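# Simard two-channel interpreting set

I've been hiring out and selling conference kit for longer than I care to admit, and the Simard is the one I end up recommending to almost everybody who rings me about a bilingual business event. Trade delegations, chamber of commerce breakfasts, matchmaking days with a visiting trade mission, that sort of thing. It's small, it's simple, and your guests will work it out without a speech from the stage!

You get a transmitter for the interpreter, a second one for the floor language, and receivers with a single ear hook. Two channels, so the room can have the speaker's own language on one and the interpretation on the other. If you need three languages going at once then please look at the Trenex instead (it costs more and it's a bit fiddlier, but it does the job properly).

## What I like about it

The dial clicks. I know that sounds daft, but I've watched a whole row of company directors slide off the channel on the older Prosberg sets and sit there nodding politely at hiss. On the Simard you feel the click, you're on channel 2, and there you stay.

The receivers are light enough to forget, so people do walk off to lunch wearing them. Put a desk by the door and ask for them back. Elisa Cocco, who interprets at a lot of the export forums I supply, swears by handing them out against a business card, and I've copied her ever since.

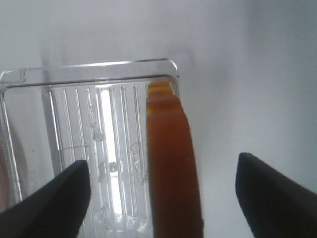 Range is good for a normal hotel function room. I've run it in a hall seating 400 with one transmitter at the side of the stage, and the back rows were fine. Where it struggles is a breakout session behind a thick wall, so if your afternoon is split between rooms, tell me when you order and I'll set you up with a second transmitter on a different frequency.

Battery life is over 10 hours on a full charge, which covers your opening remarks, the panel that overruns and the drinks. Charge everything the night before anyway. For a Monday morning start that means Sunday evening, and yes, somebody has to do it!

## What it won't do

It's not a microphone system. Your speakers still need to be going through the room's own sound, and the interpreter needs a clean feed from that, or at least a seat where she can hear properly. I sell a Riden feed cable that fits most hotel mixing desks. It also doesn't record, so if you want the speeches for your members' newsletter you'll have to arrange that separately.

## Buying and hiring

You can buy the set outright or hire it for a minimum of 3 days, and the hire price includes delivery both ways. Extra receivers can be added to either. February gets very busy with new year receptions and trade dinners, so do get in touch early if that's your month.

Not sure how many receivers you need? Send me your guest list split by language and I'll work it out with you. Spare ear hooks and charging leads are on the accessories page.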